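14/06/2018

Long one. Writing this on the bench stool with my boots off, so excuse the hand, and the web copy will be whatever I manage to type up after tea.

In before anybody. Cell two at Harklow was sulking again, same as last night. Same fault, picks fine off the left half of the table and then sets down short in the tray. Not by much. Enough that a cube rides up on the wall of the recess and the next move shoves it. Tayla had left a note taped on the screen: "drifts after lunch, not before." Useful, that. Would have been more useful with what she'd changed since morning, but never mind.

First job, power down, tag on the switch, walk around it with the flashlight. Fasteners on the rail, all good. Flange bolts good. Cable bundle at the back had worked its way under the base and was pulling when the arm swung right, so unclipped the lot and laid it again with more slack. Did not fix anything but I feel better about it.

Then the camera mount. This is what I've been saying since November. The rod has joints in it and joints creep. I put a pencil line across every joint last time I had it apart, and the middle one was off its line. A hair. A hair at the joint is a good deal more than a hair at the table. So there's your short set-down, or part of it. Backed it off, cleaned the faces, brought it back to the line, tightened it in two goes. New pencil marks, and a dab of paint over each so I can't kid myself next time.

Jyoti came by and asked why not bolt the camera to somthing solid and be done. Fair question. Because Mudgway want to be able to tip it for the tall parts, and they wrote that into the order, and nobody there has tipped it once. I'll ask again. Not holding my breath.

Cleaned the lens with the proper cloth. Cleaned the marker sheet too, dry only, it's just paper. One corner had started to lift. Old tape off, fresh tape flat underneath, pressed it down with the steel rule. Any curl in that sheet and the whole sum goes wrong, the camera thinks the table is leaning. Must get it printed on something stiff. Zestthorpe do a board, Jolene has the catalog, it's on her desk under everything else.

Break. Cold toast. Phoned Valdemar about the calibration numbers because the file on the cell computer had his name on it and no notes. He says the old set was taken with the other fingertips on, the longer ones. Well. That would do it! So we've had short fingertips and a long-fingertip offset in there for who knows how long, plus a creeping mount, and each has been hiding the other. In the morning they'd nearly cancel. Warm the place up, rod moves, they stop cancelling. That's my theory anyway and I wrote it on the whiteboard with a question mark.

Took the fingertip off the near arm to measure it. Screw was tight, came out clean, small burr on the tip from where it must have kissed the tray wall. Stoned that off, checked it with my thumbnail, put it back with a drop of the blue stuff. New offset typed in by hand, read back aloud to Jyoti, who read it back to me. We do this every time now, since the business with the misplaced decimal, which I'm not going over again here.

Calibration proper. Lights on, blinds down, nobody leaning on the table. 40 poses. It wants the arm to go all over the place and look at the markers from each one, and you have to stand there with the stop in your hand the whole way through. Boring, and the one time you look at your phone is the time it goes for the camera. First run threw an error at pose 18, glare on the sheet from the window end where the blind doesn't meet the sill. Cardboard in the gap. Second run went through.

Error came down a lot. Wrote both figures in the log, before and after, and initialed it. Mereana will want them for her chart.

Then cubes. Put them out on the left any old how, one of them tilted on purpose, let it choose. Slow speed. I like to kneel at the front rail for the first few and look along the tray at table height, you see things from there that you don't see standing up. Set-downs looked square to me. Tapped one with a pencil after and it didn't rock. Brought the speed up in steps, had a sandwich in one hand by then, which is against my own rules.

Had one bad pick, tag had a greasy thumbprint on it. Mine I expect. Wiped it, fine. Note to put gloves by the cell and then to wear them.

79 cycles by the time I stopped watching every one. No trips. That takes us past the lunch mark, when Tayla says it goes off. Room was good and warm. Checked the pencil lines: all where I left them. I'm not calling it fixed until it has done the same tomorow and the day after with someone else loading it.

Things still to do, so I don't lie awake:
Stiff board for the markers. Chase Jolene.
Blind, window end. Proper one, not the cardboard.
Lamix spare fingertips, order 2, the short kind, and label the drawer so the long ones don't wander back in.
Notes in the calibration file. Which tips, which date, who. Valdemar has promised to do his end.
Ask Mudgway about fixing the camera solid. Again.
Backlash on the far arm, first joint. Feels a bit loose to the hand with the brakes off. Might be me. Get the dial gauge on it before I say anything to anyone.
Grease gun has gone missing. It was on the hook.

Jyoti wants to write a little checker that moves to one spot every hour, looks at the sheet, and shouts if the answer has moved. Good idea and I said so. I'd have it stop the cell, she'd have it just flash a warning, we went back and forth till it was time to lock up. I think stop. A warning gets clicked away by whoever is busiest. But she's right that a stop in the middle of a batch will get the thing switched off altogether inside a week. Perhaps a warning first and a stop if it's still off an hour later. Left it there.

Knees bad from the concrete. Take the foam pad in tomorrow. Also milk.

Rang Mereana from the parking lot with the numbers and she was pleased, or as near as she gets over the phone. She asked if I'd sign it off. I said two more days. She said one. We'll see. Typed up at the kitchen table, soup on, one eye on the pan. 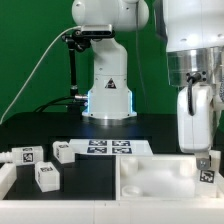
Tayla Mahuika: Read this on my break, thanks for doing the mount. I didn't change anything between morning and lunch, that's why there was nothing on the note! But I did swap the fingertips back in the spring, when the long ones kept touching the tray, and I only told Valdemar by word of mouth. So put that one down to me. I'm with you on the stop, by the way. I'm usually the busiest one there and I would click the warning away. Grease gun is in the cupboard under the sink, I'll hang it back up.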